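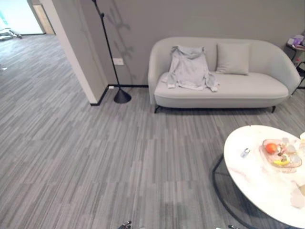

*Prenda gris claro sobre un sofá de dos plazas.*

**La arruga como propiedad del tejido**

Agosto de 2018

La arruga doméstica es una deformación mecánica con memoria. En el algodón, el agua absorbida debilita los puentes de hidrógeno entre las cadenas de celulosa; al secarse, los enlaces se restablecen en la posición que la fibra ocupa en ese momento. Una camisa que se seca doblada conserva el doblez hasta que la humedad o el vapor vuelven a liberar las cadenas.

El laboratorio textil Nultik ha medido la recuperación de 683 muestras compradas en comercios corrientes. El método consiste en plegar una tira, cargarla con un peso, retirarlo y leer el ángulo que forman sus dos mitades tras un intervalo fijo. Cuanto más se abre la tira, menor es la arruga residual. La lana encabeza la serie, seguida del poliéster. El lino ocupa el último puesto.
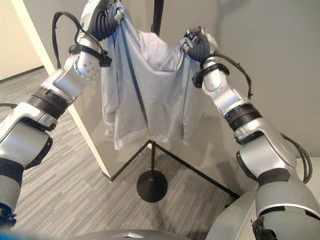 El gramaje explica menos de lo que suele suponerse. Dos telas de 200 gramos por metro cuadrado pueden dar ángulos muy distintos según el ligamento: la sarga, con menos puntos de cruce que el tafetán, permite que los hilos se desplacen y disipen parte del esfuerzo. El punto añade la elasticidad de la malla, y por eso una camiseta tolera mejor el cajón que una camisa de popelín.
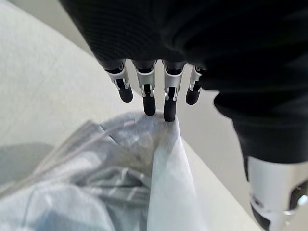
*Tela clara arrugada sobre una superficie blanca.*

Los acabados antiarrugas actúan sobre la misma química. Una resina reticulante une las cadenas de celulosa con enlaces que el agua no rompe. El coste es una pérdida de resistencia al desgarro y a la abrasión, visible sobre todo en puños y cuellos. Fodley, fabricante de camisería, aplica el tratamiento en prenda confeccionada y fija la raya en el mismo horneado.
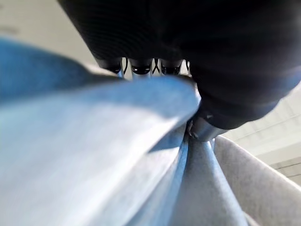 *Pliegue redondeado en un tejido azul.*

En casa, el centrifugado es la variable más fácil de corregir. Un tambor lleno comprime las prendas cuando la fibra está más blanda; reducir la carga y la velocidad alarga el secado, pero deja pliegues menos marcados. Nultik repetirá las mediciones en octubre con mezclas de viscosa, ausentes de la primera serie.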